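3.2 纸笔日记与手机填报的差异

居民出行调查用什么工具收集,文献里吵了很久。纸笔日记便宜,老人愿意填,缺点是漏报短途步行。手机填报有时间戳,但安装率低,电量焦虑也是个问题。本节只比较两种工具在漏报上的差别,不讨论抽样框(见第2节)。

调查区为Tesgate与Rundville两个片区。前者是老城,街道窄,菜场和小学都在步行范围内;后者建成较晚,通勤主要靠一条公交干线。两地共发放问卷3,000份,回收后剔除空白卷、整页涂改卷和家庭编号对不上的,得有效样本1,129份。有效率偏低。原因之一是7月发放,学校放假,不少家庭外出,Rundville尤其明显。这一点在解释结果时要留意,后文不再重复。

每户连续记录3天,每次出行填6项:出发时刻、到达时刻、目的、方式、同行人数、起讫地点。起讫地点允许写地标,不要求门牌号。预调查时曾要求写门牌,受访者反感,拒填多,后来取消。

漏报的判定参照回访。调查员在记录期结束后电话回访,按时段逐一询问“这段时间您在哪里”,再与日记对照。日记没有而回访提到的出行,记为漏报。回访本身也靠记忆,不是真值,只能当作相对标准。两组用同一套回访提纲,偏差方向应当一致。

结果大致如下。纸笔组漏报集中在午后和傍晚的短途步行,比如下楼取件、接孩子途中顺路买菜。受访者常把“接孩子—买菜—回家”合成一次出行,目的一栏只写“接孩子”。手机组这类合并较少,可漏掉整天的情况更多:忘了开定位,或者中途卸载。也就是说,纸笔组丢的是环节,手机组丢的是整天。两种缺失对出行率的影响不能简单相加,加权时应分开处理,我们的做法见附录B。

Ondrejka片区原计划作为对照,因入户阶段进度滞后,只完成了预调查,未纳入本节统计。Toltik编码表则两地通用,出行目的按主目的归类,顺路目的另设一列。编码由两人独立完成,不一致的条目讨论后定,仍定不下来的归入“其他”。“其他”的比例在纸笔组偏高,主要因为字迹不清。

字迹问题比预想的麻烦。预调查用圆珠笔,受访者填错后直接划掉,在旁边补写,时刻栏只有一行高,补写的数字挤到下一栏去了,录入时常常串行。正式调查改用铅笔(图4),填表说明也加了一句“写错请擦净后重填”。改动很小,录入员反映时刻栏好认了许多。副作用是铅笔字在复印件上偏淡,扫描时须调高对比度,个别页仍要回头查原件。
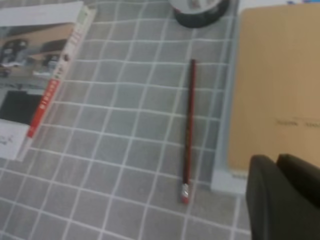

图4 带橡皮头的木杆铅笔,笔杆深红褐色。

另一处改动是把时刻栏从“上午/下午”改成24小时制。老年受访者起初不习惯,有人把下午3点写成3:00,回访时逐条核对改正。年轻受访者几乎没有这个问题。要不要为老年组单独印一版,项目组内意见不一,本文维持统一版式,便于两地比较。

还有同行人数一栏。填表说明写的是“不含本人”,可仍有相当一部分人把自己算进去了,尤其独自出行的写“1”。录入规则定为:同一户内若其他成员的同时段记录能对上,以对上的人数为准;对不上的保留原值并加标记。带标记的记录不参与同行分析,但参与出行率计算。

需要说明,两组并非随机分配。受访者入户时自选工具,选手机的整体较年轻、就业者多。下文的模型控制了年龄、就业状态和户内儿童数,未观测的差异仍然存在,例如对调查本身的耐心。因此3.3节的系数宜理解为工具与人群混合后的差别,不宜直接当作工具的因果效应来读。

回访拒接的户另作处理。日记完整的保留在出行率的样本里,漏报分析中剔除。两组拒接比例接近,未再做调整。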